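Farzana Bajwa

Okay, wallpaper people, gather round, because I have been holding this in since July and I finally get to talk about strawberries.

1/ Small enclosed booth, three walls to cover, and I went back and forth over 10 samples on my kitchen table before I picked the one I'd liked in the first 3 minutes.

2/ It's pink. Pink with red and pink strawberries and little white flowers, and it goes on the left wall, the back wall and the right wall – I never wanted an accent wall and plain paint for the rest!

3/ If you're papering a booth, start with the back wall and work out toward the front. I did the left side first and had to peel a whole strip and line the berries up again (my own fault, I was chatting).

4/ The paste was from Helwood and it gives you plenty of time to slide things about. Please wipe the seams as you go, though. Mine dried shiny in one corner and I had to dab at it with a warm cloth.

5/ A few of you asked if the print is too busy for such a small space. I love it more every morning – come and argue with me in the replies.
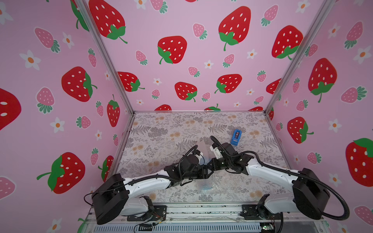 Strawberries on all three walls, with pink behind them.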